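Notebook, computer teardown and rebuild cell
August 12, 2019

Back on the question from the Surkwood visit: can an arm do the bench chores yet, or are we still only good at moving boxes? Their refurb people want memory, processor and drive swaps done without a person standing there. Golora wants a plain answer by September.

Parts are in the printed holders on the fixture plate. Case on its side, panel off. Board is a Dell, which suits us, as Surkwood gets more of those than anything else. I left the coordinates for the holders alone today and only changed the approach height over the socket.
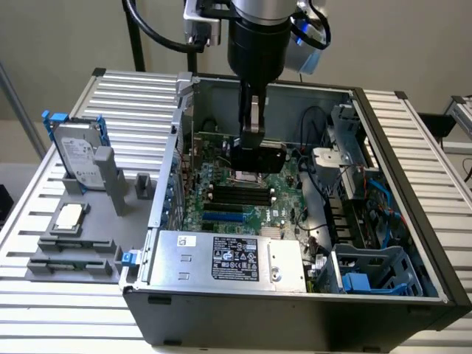 Memory is the job I would trust first. The slot guides the module once the ends are lined up, and a push is a push. The processor is a different matter. It has to come down flat, and bent pins mean a scrapped board. The Polat script lowers it in one straight move and has no idea what to do if a corner touches early. I want a stop on force there before we run it unattended, even on the junk boards.

Cables are still the worst of it. A person moves a wire aside with the back of a hand and doesn't notice doing it. We have to plan for each one, and they never lie the same way in two cases. Same trouble as the laundry folding work at Nanstead – anything floppy eats the schedule.

Went through wrist camera views for the socket check. The load plate is easy to find. The pin field is harder, and glare on bare metal could fool the threshold, so I would rather match on the retention frame and work inward from there.

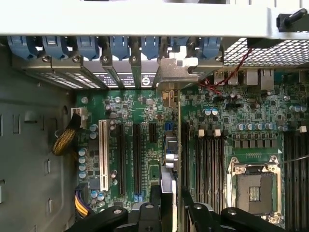 Wrist view, socket empty, fingers at bottom.

Fingers cover the lower edge of the socket from this angle. Either back off before the check or use the fixed camera as well. Backing off is simpler, try that first.

Budget note: 600 left for printed parts and fingers. Quote for a force sensor is 2,000, so that has to go through Golora.

My answer so far: memory yes, drive probably, processor with a sensor, cables no. At home I still wouldn't let one near the dishes.

To do: force stop in the Polat script, softer finger pads, reprint the processor holder with a wider lead-in.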